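Dalteck opens robot teaching room in Dimthorpe

September 21, 2023

DIMTHORPE - Dalteck has opened a room at its Berberg Street building where people with no programming background teach two-armed robots to handle household objects.

The company said 42 people have signed up for the first round of sessions. Each operator works a pair of hand controllers, and the robot arms copy the movements as they are made. The joint positions and camera views are saved together as one demonstration, and the recordings are later used to train software that runs the arms without a person at the controls.

The room covers 1,355 square feet and holds several work tables. Dalteck wants 300 usable demonstrations of each task before it moves to the next one. The early tasks use cups, small pieces of furniture and other items bought in ordinary stores.

"The first hour is slow for everybody," said Dimas Manurung, who runs the sessions. "You reach for a cup and you come in too high, or you close the fingers too soon. After about 300 tries your hands stop thinking about it."

Manurung said attempts that go wrong are kept but filed separately. Operators are asked to vary how they approach an object and to change where it sits on the table between recordings. Shifts are limited to two hours with a break in the middle, a rule brought in after a trial in February left several operators with sore wrists.

The grippers and controllers are serviced by Goh, a repair shop two doors down on the same street.

Sign-up for the second round is open at the front desk. Operators must be 18 or older and are paid by the hour. Training takes one afternoon.

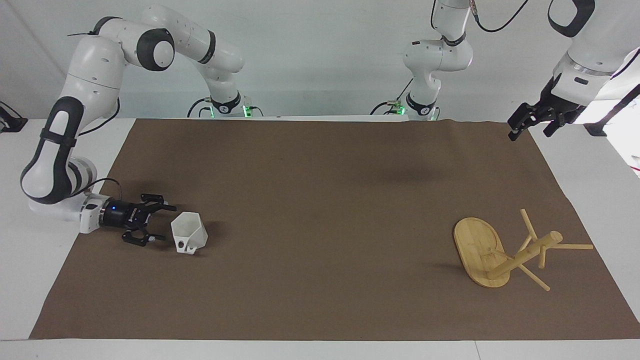 Two robot arms at a work table with a white cup and a small wooden stool lying on its side.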